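January, 6.40 in the morning

Up before the alarm again, so tea and this. Still thinking about the allotment meeting at Grotham last night. Taha Shehata wants us to move the shared shed nearer the Nistside gate, which would cost 300 quid and take most of our spring weekends! I said I'd sleep on it and then didn't sleep - typical.

Walked home the long way by Mudgway and my boots let in water at both heels. New pair needed, size 38, and not the cheap ones this time.

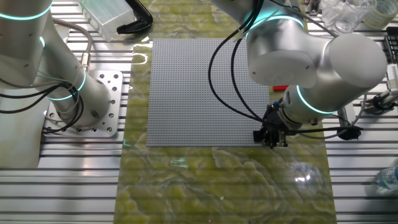
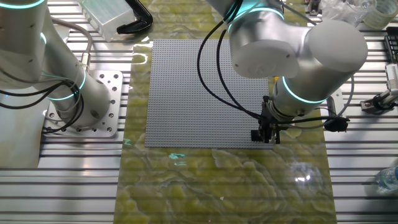
Grey studded baseplate on the green marbled mat, both times.

Bus to Bretau is at 80p for the short hop now, so I'll probably walk that too if the rain holds off. Need to ring Mum, post the seed order (two sorts of broad bean, and leeks if they've got them) and find the lid of the blue casserole. Soup tonight - the parsnips want using up.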